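Stopping a mat creeping across a smooth table

Posted by Oratile Le Roux, 12 January 2019

I have a smooth white table that I use for sewing and for wrapping parcels. I bought a mat to protect it, but the mat slides towards me every time I lean on it. It is 60 cm by 100 cm and fairly light. I don't want to glue it down, as we eat at the same table. What do other people use?
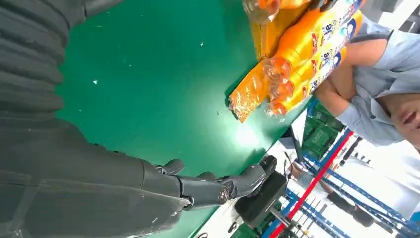
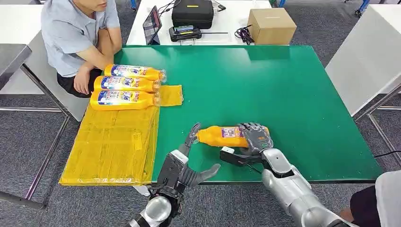 Green work surface; the second photo shows the mat on the white table.

Sverre Lindqvist

Wash both sides first. Washing-up liquid and warm water, rinse well, and leave it flat to dry. New mats often have a film on them from the factory and won't grip anything until it's gone. Do the table as well, especially if you use spray polish on it.

If it still moves, buy a roll of the open rubber mesh sold for lining drawers. Cut it 3 cm smaller than the mat all round so it doesn't show. Mine has lasted since September. Lift it now and then, as crumbs collect in the holes. I would test a small piece on the table for a few days before leaving it down, because cheap mesh can mark a white finish.

Dumisani Joubert

Double-sided tape. Works fine.

Sipho Sibiya

I wouldn't use tape on a table you eat at. I did that on ours and spent 20 minutes getting the residue off one corner with cooking oil. Two small clamps on the far edge hold mine, and they come off at mealtimes. Put a bit of card under the jaws.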